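Pôr a mesa sem pressa: conversa com Anderson Falcão

Chá às quatro, sempre. Anderson Falcão arruma bandejas na Zorela há anos e fala depressa.

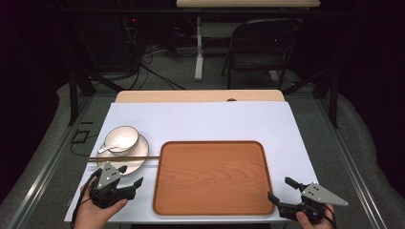 "Primeiro a bandeja, depois o resto", diz. Madeira, canto arredondado – não abre mão. E a xícara? "Branca, fio dourado. Combina com tudo, até com hashi." Aprendeu com Pieter Van Damme, na Marside. Cursinho curto, muita louça quebrada.

Tem 102 xícaras em casa. "Minha mulher diz que é de mais." Ri. Colher pequena no pires, sempre. Guardanapo só de pano, e passsado. Em outubro quer dar aula, turma de 4 pessoas. Preço ainda não sabe.

Contato: redação Zorela | © 2020 Zorela | Voltar ao topo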